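Home | Notebooks | Bench cell | Rules | Archive | Log in

Bench cell notebook, tool board handling
6 min read

May 9, 2019

Entry by Narayanan Nadar. On the rig: me and Dayana Rivadeneyra. Karthikeyan Shetty on the stop button until lunch, Raghavendra Thevar after.

Purpose: go through draft 3 of the tool handling rules with the arms running, strike out what can't be followed, and reword what can be read two ways. The draft came out of the Kandasamy job, where we had no written rules for sharp tools and each operator did it differently.

Carried over from the last entry: speed cap in the shared zone stays at 70 mm/s when either gripper holds anything with a blade or a point. Outside the shared zone 169 mm/s, the figure Drosent set in their cell procedure. No case yet for raising it. Venkatesh wants it higher for empty moves. Parked.

Rule 1. One arm carries, the other waits. The waiting arm keeps its gripper open and doesn't close on anything until the carrying arm has reported a stable grip. The draft said "until the tool is secure", and Dayana and I read that differently. She took it as grip force above threshold, I took it as force above threshold plus no slip for 500 ms. New wording uses the second. The timer restarts if force drops at any point.

Rule 2. Scissors travel blades down, held by the handle loops. No grip on the blades, even closed, even for a short move. If the planner can only find a blade grip it must give up and ask. Old planner settings allowed a blade grip as a fallback with a warning in the log. Fallback now removed from the config, and the warning turned into a stop. 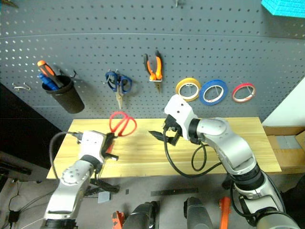

Fig. 1. Rule 2, left arm on the red scissors by the loops, right gripper open over the table.

Cable note, belongs under Rule 1 but written here so I don't lose it. The gripper cable on the right arm makes a wide loop over the table. The collision model treats it as part of the wrist, and the wrist shape is too small for it. Until the model is fixed, no tool is to be set down inside the sweep of that loop. Sweep to be marked on the table with tape. Dayana to add a capsule shape to the model and rerun the clearance check.

Rule 3. Pegboard hooks. Approach square to the board, lift before pulling back. Draft gave a lift height for every hook type in a table. Table dropped. One lift height for all hooks, set from the tallest, is slower but leaves less to get wrong. Empty hooks stay in the collision model. The draft let you delete them to make planning quicker and I don't want that: a bare hook is still a bit of metal sticking out at wrist height.

Rule 4. Neighbours. Before closing on a tool, check the clearance to whatever hangs next to it, on the wrist camera and not only from the head view. The head view flattens the distance off the board and I have been caught by it. If the neighbour is a pointed tool, the check is done twice, once before closing and once after, with the arm at rest both times. The operator says "clear" out loud. Karthikeyan asked if a key press would do. No. The person on the stop button needs to hear it.

Rule 5. Screwdrivers. Grip on the body of the handle, both fingers flat against it, never on the shaft. See-through handles are a nuisance for the depth estimate, which tends to pick up whatever is inside or behind the plastic. For these the grip width is entered by hand from the tool sheet and the depth value ignored. Tool sheet must carry a "clear handle" flag. Grolla's sheet has no such column, so we add one at our end and keep their numbering. 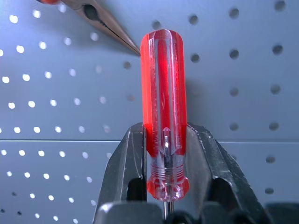 Raghavendra objected that a hand-entered width is exactly the sort of value that goes stale, and that somebody will swap a driver for a fatter one and leave the sheet alone. He would sooner have the fingers close slowly to contact and take the width from the encoder, with the sheet used only as a limit either side. I agree with the second half. The slow close needs a contact threshold we trust, and we haven't got one for hard plastic. Compromise for draft 4: sheet value as target, encoder reading logged at contact, stop if the two disagree by more than 3 mm.

Rule 6. Stops. After any stop with a tool in the gripper, the fingers hold. They do not open on reset. Opening is a separate command, given by the operator at the rig and not from the desk. The Drodent controller opens on reset as delivered. Parameter changed on both arms, value written on the inside of the cabinet door. Whoever reloads the controller checks it before enabling.

Rule 7. Floor. Power adapter and leads under the table are outside the arm reach but inside where people walk to get at the board. Leads to be clipped. Not a robot rule, but it goes in the same document or it won't get read.

Struck out: old Rule 8 (gloves when handing tools to the arm). We no longer hand tools to the arm. Everything comes off the board or the table.

Open:
- contact threshold for hard plastic (Raghavendra)
- capsule for the right gripper cable (Dayana)
- who signs the tool sheet when a tool is replaced
- review of the whole set in September, sooner if the grippers change

Draft 4 goes in the shared folder tonight. Old copies by the rig to be binned.

Comments (3)

Venkatesh Kotian
Rule 3, fine with one lift height, but say where it is measured from. Hook tip or board face? The two cells will do it differently otherwise.

Narayanan Nadar
Hook tip. Added.

Dayana Rivadeneyra
Capsule is in. Clearance check fails on two of the stored poses, both right arm, both parking moves. I have locked them out until they are retaught. Please don't unlock them to save time.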